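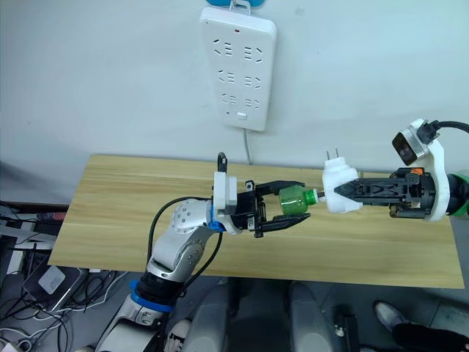
Cords, Plugs and Other Things I Finally Got Off the Floor

Nov 11, 2025

Every year when the weather turns I end up spending more time at my workbench and in my kitchen, and every year I rediscover that I own far too many things with cords. So I spent a couple of evenings going through the house, and I wrote down what worked. Some of this is about power strips and some of it wandered off into drawers and jars. You know how I am.

Get the strip up on the wall

For years my power strip lived behind the bench, on the floor, in the sawdust. I had to crawl for it. Now it hangs on the wall at elbow height and I can't believe I waited so long! Most strips have keyhole slots on the back. Hold a piece of masking tape across the slots, poke two holes through it with a pencil, stick the tape on the wall and drill where the holes are. Peel the tape off after. It beats measuring every time.

If you rent, or if your walls are like mine in the back hall (plaster that crumbles if you look at it), a good sturdy hook will do, as long as you check the weight it's rated for and you don't yank plugs out by the cord. Hold the strip with one hand and pull the plug with the other. My neighbor Osamu Ogura says he has been telling me this since I moved to Fleltovside, and he has.

A few things I stick to now: space heaters, the toaster oven and the slow cooker go straight into the wall outlet. One strip never plugs into another strip. And if a strip feels warm or the plugs fit loosely, out it goes, even if it still works.

Label both ends

Label the cord right next to the plug and again where it meets the appliance. I use bread tags with a permanent marker for the thin cords and a folded flag of masking tape for the fat ones. Bread tags come off if you bump them, so a dab of glue on the tag helps -- on the tag, not on the cord. I once unplugged the freezer when I was after the radio, and we ate a lot of soup that week.

Storing the spare ones

Toilet paper tubes are the old trick and it's a good one. Fold the cord back and forth (don't wrap it tight around your hand, that's how you get those kinks by the plug), slide it into the tube, write on the tube. Stand the tubes up in a shoebox. I had 11 spare cords when I started and couldn't name what half of them belonged to. Those went in a bag marked December, and whatever is still in the bag at the end of that month goes to electronics recycling.

Extension cords are too thick for tubes. I hang mine on big pegs with a loop of old bicycle inner tube.

The bench top

My bench is just a board on trestles, and it gets gummy by the vise where I do my gluing. I scrape it with a plastic card first, then wipe with a barely damp rag and dry it right away. Once it's completely dry I rub on a little paste wax. Dried glue pops right off after that. The tin I have is Zellholm and I've also used Poris, and I couldn't tell you the difference except that the Poris lid is murder to open.

Which reminds me -- stuck lids. Run a wide rubber band around the rim, or wear a rubber dish glove. For paint and wax cans, wipe the groove before you close them and lay a square of wax paper over the top. Then tap the lid down with a rubber mallet instead of a hammer so you don't dent it.

Over in the kitchen

The counter by the stove had the same tangle. I put a stick-on cord clip on the back of the mixer and the blender, and the cord folds up into that. Wipe the spot with rubbing alcohol and let it dry before sticking, and give it a day before you hang anything on it. My Kudo kettle has a groove under the base for its cord that I hadn't noticed in all the time I've owned it. Turn your appliances over and look!

Crumbs in the toaster: unplug it, let it cool, pull the tray, then brush the slots with a dry pastry brush. Keep that brush just for the toaster.

For the junk drawer, I cut down cereal boxes for dividers and covered them in leftover shelf paper. It took me 40 minutes and most of that was finding the scissors, which were in the junk drawer.

Dust

Twice a year I switch everything off, unplug it all and go over the strips with a dry paintbrush. No sprays and no wet cloths. Outlets you don't use can get those little plastic caps, especially in a workshop, where fine dust gets into everything.

Next time I want to get to the pantry shelves, and the moths. If you have a trick for moths, leave it in the comments, please. I've tried bay leaves and they walked right over them.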